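Girkside Two-Arm Classroom Kit: A Term of Packing Lunches

Reviewed by Enikő Dudás

I run the after-school robotics club at our middle school, and I have been promising the other club leaders in the district a proper write-up of the Girkside kit ever since we unpacked it. It has taken me until May to sit down and do it, partly because I'm slow and partly because I wanted the kids to have a good long go at it first. We've had it for most of a school year now, we meet every Wednesday, and I think I can finally tell you what it's like to live with.

First, the money, because I know that's what you'll all scroll down for. We paid $2,570 for the pair of arms, the wrist cameras, the two grippers, the power supplies and a year of the Gurkine software. That's a lot of bake sales. It is also a good deal less than I was quoted for the only other two-arm set I seriously looked at, and that one didn't come with cameras. You will want to set aside a little more for spare finger pads (ours needed changing by winter) and for a second set of clamps, which I really do think should have been in the box.

Assembly took my co-leader Levente Győri and me two long evenings with a pot of coffee between us. There are 110 screws in the gripper bags alone, all black, in sizes that look the same until you try to drive the wrong one home. The printed guide is clear up to the point where you join the linkages, and then it gets vague just when you need it most. Levente ended up following the guide backward from the finished drawing, which worked fine! If I did it again I would sort everything into a muffin tin first and let the older kids help, since they have better eyes than either of us.

Once it's together, though, it's a lovely thing to teach with. You move the arms by hand using a pair of smaller leader arms, the software records what you did along with what the cameras saw, and you can play the whole session back afterward. Students who go glassy-eyed at a page of code will happily argue for half an hour over a recording.

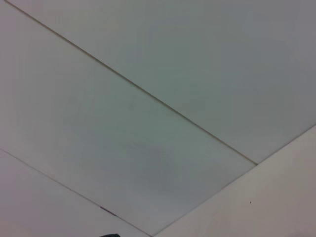 Playback is my favorite part of Gurkine, and I'd put it ahead of anything the arms do. Each camera gets its own strip along the bottom of the window, and you can drag through them together or one at a time. We make it a rule that every team watches the wrist view all the way through before they ask for another turn. It slows things down, and there is some groaning, but the kids begin to think about what the robot has to work with at each moment, and how different that is from what they can see standing beside the table. One of my seventh graders, who had barely spoken all fall, gave the rest of the club a ten-minute talk on where a camera ought to sit and why. I wouldn't have missed that for anything.

Now for the less happy bits of the software. It saves to the laptop and only to the laptop unless you change a setting that's buried three menus down, and our old club machine filled up before Thanksgiving. Exporting is slow. The program also likes to name every session with a long string of digits, so unless someone types in a proper title right away you'll spend the next week hunting. We lost a whole afternoon's work from the younger team that way, found it again a month later, and by then they'd done the job better anyhow.

For a project this spring we picked packing a lunch. Ernő Erdős, one of our parents, suggested it, and I liked it right away: everyone knows how it's done, the things you need are in any kitchen, and it's a good deal harder than it sounds. Each team worked out its own order for the steps, wrote it on an index card, and had to stick with it for a full meeting before making changes. 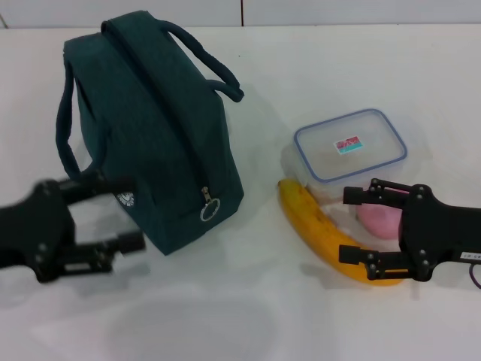 Soft things are where the kit will test your patience. The fingers are strong enough for anything we've asked of them, and they open wide, but there is hardly any sense of touch coming back to your hand through the leader arms. You have to judge by eye how hard you're squeezing. With a block or a plastic cup that's no trouble. With fruit, well, bring extras and plan on a smoothie. Fabric handles are hard in another way, because they flop, and a strap that was standing up nicely at the start of a try may be lying flat by the next one. My advice is to give each child a few minutes with a dish towel before you let them anywhere near a bag. Pick it up, put it down, pick it up by a corner. It looks silly and it helps more than any worksheet I've written.

Using both arms together is a skill all its own. We started out with one student driving both, and then tried two students with an arm apiece, which was louder and much more fun. I'd do it that way with any group under high school age. They have to talk to each other, and they get good at it: "hold still," "I'm coming in low," "okay, let go." The arms will stop themselves if they bump, with a beep that you'll be hearing in your sleep, and resetting takes just a few seconds.

A word about noise and space. The motors whine a little, less than a hair dryer. You need a solid table. Ours wobbled until we moved to a heavier one, and the wobble was spoiling more tries than we'd realized. The cables come out at the wrist and there isn't quite enough slack for a full turn, so keep an eye on them.

Customer service has been kind and a bit slow. I wrote in about a stiff finger joint, and a very patient man named Thijs De Graaf walked me through loosening it by email over several days. The part he sent in the end cost us $15 with postage, and I thought that was fair.

Would I buy it again? Yes, for a club of up to a dozen kids with at least two grown-ups in the room. For a bigger group you'd have too many children waiting their turn, and I would look instead at the single-arm Jarnivel starter set, which sells for $498 and lets you put two or three stations around the room. Ildikó Lengyel has used those with her fourth graders and is very fond of them, though she does miss having cameras.

Four stars out of five from me. The missing star is for the guide and the file names. If anyone in the district would like to come by and try the arms before spending their club money, we start at 3:30 and there's usually a snack.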